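Bin picking thread, part two. Part one covered how we collected the grasps. This part is the method and what came out of it.

Short version for people who don't want the whole thread: we trained a grasp scorer on failed picks as well as good ones, and the failed picks did most of the work.

Setup first. One arm, one metal bin, red rectangular blocks in different lengths. The bin is clamped to the table. We picked plain blocks on purpose. If the method can't handle a plain block lying next to a wall, there is no point moving on to harder parts.

The hard cases are all near the walls. A block in the middle of the floor can be approached from almost any side. A block lying along a wall leaves very little room for the fingers, and the arm also has to keep its own links and cables clear of the rim.

Our old scorer, which we called Grengate, only looked at the block. It rated a grasp by how well the fingers lined up with the long sides. It didn't know the walls existed. A separate collision check threw out bad grasps afterward, and sometimes it threw out all of them. Then the arm sat there.

The new one is Brirkcombe. It takes the depth image, a candidate grasp and the arm pose for that grasp, and gives one number. There is still a collision check, but it rarely has to reject anything now.

Training data: 2174 picks, all on the real arm. No simulation in this round. We tried mixing in simulated picks in July and the scores near the walls got worse, so we took them out again. I think our bare metal floor is the problem. The depth camera gets bad returns off shiny metal and our simulator doesn't copy that.

Test: 330 picks on layouts the scorer had never seen, same layouts for both methods. Grengate gave up with blocks still in the bin far more often. Brirkcombe gave up on 4 picks. I'll post the full table when the write-up is done.

Then we trained it again with the failed picks removed, keeping everything else the same. It fell back to nearly the old behavior at the walls. In the open middle of the bin there was hardly any difference.

What still goes wrong: two blocks side by side with a thin gap. The scorer likes the gap, the fingers don't fit, and one block gets pushed instead of picked. We count that as a failure even if the next try works.

Also slow. It takes 2 seconds to score a full set of candidates. Fine for a paper, not fine for a line. Most of that is the arm pose part, and it can probably be cached.

Someone asked in part one if this carries over to other bins. Don't know yet. We have a deeper one, the Bradberg bin, and that's next. 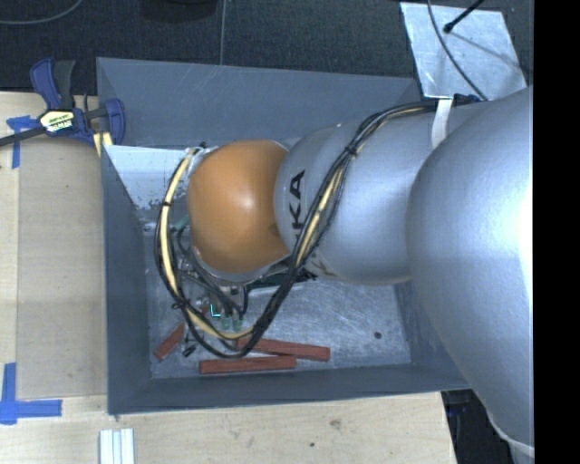
The deeper bin will need new arm poses, so I expect the old data to help less than people hope. I'll add to this thread once we have the first runs.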